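**Ticket 1515 - Grasp success metric disagrees with wrist view on tray task**

Project: Skorkent (tray-to-basket sorting)
Component: Vumus labeling script, grasp detection
Opened: 2026-03-12
Status: open, workaround in place
Priority: 2

## Summary

The automatic labeler marks a grasp as "closed on object" when only one finger is near the object. This inflates the grasp success rate we planned to report for the sorting policy. It shows up mostly on the black pouch and hardly at all on the bottle.

## Background for whoever picks this up

The method compares two ways of labeling the same episodes. One label comes from gripper state alone (commanded width, measured width, motor current). The other comes from a person looking at the wrist camera. The paper draft claims the two agree well enough that the gripper label can replace the human one. If that claim doesn't hold for thin soft objects, the whole section has to change.

Task setup is the standard one from the protocol page: objects start on the green tray and the baskets stand behind it and to the side. The policy picks the next object itself, so the order varies between episodes.

The tray layout in the episodes I pulled is a hard one for the labeler. The pouch and the small white device lie close together at the gripper, with the marker next to them. An arm that comes down in that corner can touch more than one thing.

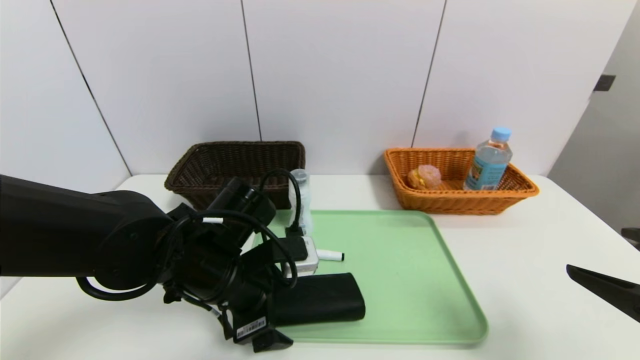 ## Steps to reproduce

1. Check out the Skorkent analysis branch and load the Bamton episode set. Use the 500 episode version. The older set has no current readings and the script skips the check without a warning.
2. Run the Vumus labeler with default settings.
3. Filter to episodes where the target is the pouch and the label is "closed on object."
4. Open the wrist camera at the timestamp the labeler reports.
5. Compare both fingertips with the edges of the object.

Expected: a finger on each side of the object, or the object visibly between the tips.

Observed: in many of these the left finger is at the object and the right one has nothing next to it. The labeler still says closed.

## Log

**Entry 1.** First guess was a time offset between the gripper log and the wrist video. If the video ran late, we would be looking at the approach and calling it the grasp. I checked against the moment the fingers start to move, which is easy to find in both streams. They line up to within one video frame. Not the cause.

**Entry 2.** Second guess was calibration of the measured width. Ran the Rowlands calibration routine on both grippers with nothing between the fingers. Zero point was fine on both. Repeated it after a warm-up run and got the same values. Not the cause, but I've left the results in the ticket folder so this doesn't get done again.

**Entry 3.** Went through the wrist views by hand. The one below is typical of the bad group. The tip of the left finger is at the lower left side of the black object, and there is a clear gap between the object and the right finger, whose tip is out over the white table past the rim of the tray. The labeler called this one closed with high confidence.
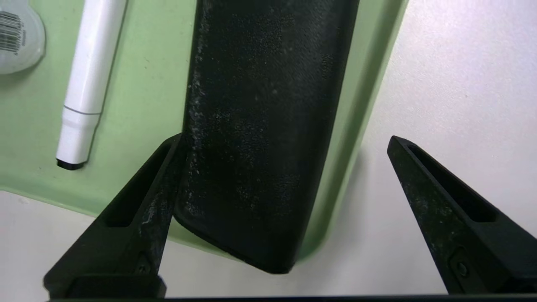 The current trace for the same episode has a small bump, and that bump is what the script keys on. The threshold was tuned on rigid objects, where a bump like that nearly always means both fingers have met resistance. One finger pushing sideways on something soft gives a bump of similar size. The width check should catch it, but its default range for the pouch is so wide that almost any value passes.

**Entry 4.** Tried narrowing the width range for the pouch only. The false positives mostly went away, but we also lost real grasps where the pouch was picked up along its long side. The pouch can be gripped at very different widths depending on how it lies, so a single range per object is the wrong model for it.

**Entry 5.** Tried requiring the current to stay above threshold for longer instead. Better. One-finger contacts tend to drop off once the object slides or the arm moves on, and two-finger grasps hold. There are still 2 episodes where the label is wrong with this rule. In both, the target was pushed up against something else on the tray and the current stayed high.

## Workaround

Use the hold-time rule (branch name is in the ticket folder) and send every pouch episode to human review. Leave the other objects on the gripper label. Please don't mix results from the two rules in one table - the rates aren't comparable.

## Still to do

- Rerun agreement per object class. The pooled number hides this problem.
- Check the marker. It is thin too and I haven't looked at it yet.
- Decide if one-finger contact gets its own label. I'm in favor. The policy does it often enough that it's a result in its own right, and at present it gets counted as success or failure depending on the threshold.
- Change the wording in the method section. "Gripper state replaces manual labels" should be limited to rigid objects until the rerun is done.

Leaving this open until the per-object numbers are in.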